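From: Ida Engelhardt
To: plotside-list
Date: 05/01/2025
Subject: Re: [plotside] Seed swap, shed key and the water bill

Hi all

Quick one before I head out, replying to Gerrit inline-ish. Sorry it's in bits.

> On the seed swap — can we please settle how we're doing it this year. Last
> time we had 56 packets on the trestle with no year on them and half of the
> beans were older than my dog. I'd like everyone to write variety, year saved
> and plot number on the envelope. If it's a hybrid, say so, or leave it home.
>
> Second thing, the water. The bill is $139 more than the same quarter last
> year and I've walked the line twice and can't find a leak. Could whoever is
> using the back tap check the washer.
>
> Third, who has the shed key? Mine's gone stiff and I can't lend it.
>
> Gerrit Joubert

Seed swap: yes to all of that. Variety, year, plot number. Pencil please, the biro ones ran when the tarp dripped. I'd add where you got the original if you remember, because the 'Mnguni' bean that's been going round came from two different people and they are not the same bean. One climbs to the top of the fence, the other one sits down at knee height and sulks. I grew both last summer side by side and can show anyone who's interested. Colour of the seed is nearly the same so you won't pick it in the packet.

Old seed — I wouldn't throw it out straight away. Do a damp paper towel test. 20 seeds, rolled up, in a bag on top of the fridge, look at them after a week. Parsnip and onion more than a year or two old, don't bother, start fresh. Tomatoes go for ages. My oldest ones came up fine and I'd stopped counting how old they were. Beans are in between, depends how dry they were when they went in the jar.

Which brings me to storage, as Washington asked about it off list and I said I'd answer to everybody. Cool, dark, dry, in that order of me getting it wrong. Garden shed is the worst place you can pick, it bakes in the afternoon and the mice know where it is. Inside the house, low down, behind a door, away from the stove and the hot water. Paper envelopes inside a jar with a lid, and dry them longer than you think first. If a bean still dents under your fingernail it's not ready. Pumpkin seeds want a good two weeks on a plate.
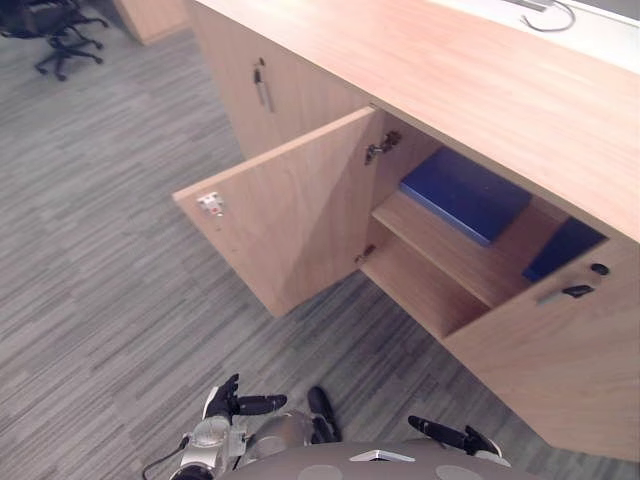 Indoors, cupboard with a proper door.

Somebody is bound to ask about the freezer. It works but only if the seed is realy dry, and you have to let the jar come back to room temperature before opening or it all sweats. I gave up on it. Too many times of somebody getting the peas out and leaving the jar on the bench.

Water: I use the back tap and the washer is fine, changed it in July. But the float on the trough near plot six sticks, I've seen it running over more than once in the evening. Sibusiso, did you ever get the new float from Skiltasine or is it still on order? If it's on order I'll tie the old one up with wire for now. Meter read 3841 when I went past this morning, Gerrit, if you want to compare. Best thing would be for someone to read it last thing at night and again first thing, with all taps off. Then we know.

Key: Mpho has the spare, she's got it till the end of the month as she's doing the compost bays. Give the lock a puff of graphite before you go blaming the key, mine did the same thing. No oil, it just collects grit.

Other stuff while I'm here —

* Mandik mulch is being dropped on the verge, NOT inside the gate. Bring your own barrow, the communal one has a flat tyre again
* Tomatoes want tying in, the wind the other night flattened two rows on the western side
* if you're away over the holidays put a note on your gate so we know to water. I did three plots last week whose owners were home all along
* still after a few clean jars with lids that fit. Leave them on my step

And the swap itself: I'm happy to put the table up and bring the kettle, but I can't do the sorting as well this time. Would be good if two people took that on. Beans and peas one end, everything else the other, flowers in the shoe box. Last year we did it alphabeticaly and people couldn't find a thing.

Reply to the list please and not just me, I lose track.

Ida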